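Reviews > Software > Motion planning

Home Reviews Guides Forum Contact

Tarkano 2 whole-body planner, reviewed

Tarkano replaces the planner we ran under Schnyder's control stack. Installation took one afternoon. Arm and hand goals go into a single query, and the collision model accepts furniture as plain boxes.

Over 200 queries the median plan time was 67 ms. Reaches above a desk solved cleanly. Goals close to a large flat-sided obstacle were slower, and 100 ms was exceeded often. 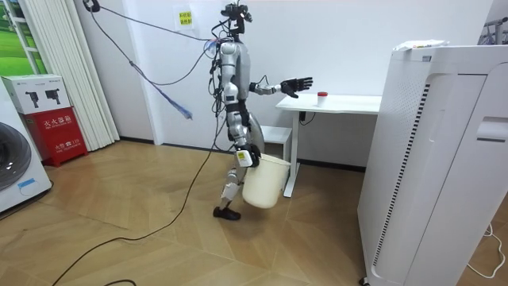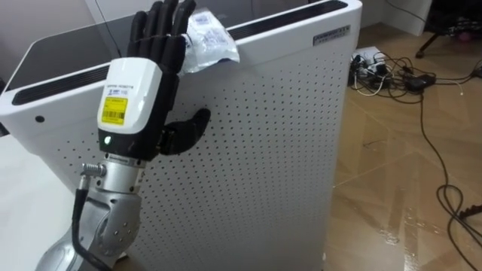

Padding is set per link, fingers included, in one flat file. The file is badly documented and the defaults are too generous for the thumb. Logging is good. Replay needs the Civier viewer, sold separately.

Recommended for static rooms.

Comments (2)

stisside_dev: Does the padding file reload without a restart?

mkr: No. Restart the planning node. Ours has 2,000 lines and loads fine.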